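Ticket 3653: Violet cast from ceiling lighting
Site: Grerkeck, Buritz building
Reported by: Ailsa Menzies
Status: Open

Staff report that the new lighting gives white surfaces a strong violet tint. The fault remains after the wall controller has been restarted. The older fittings in the corridor are unaffected.

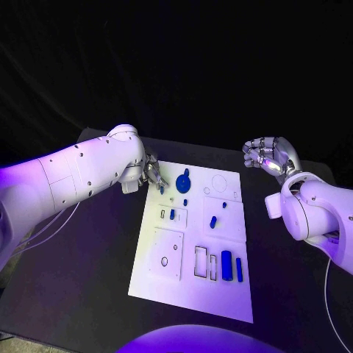

Action taken
1. Colour setting returned to default at 14:10. No change.
2. Controller replaced with spare unit 2361. No change.
3. Two drivers ordered from Prinen, delivery expected in October.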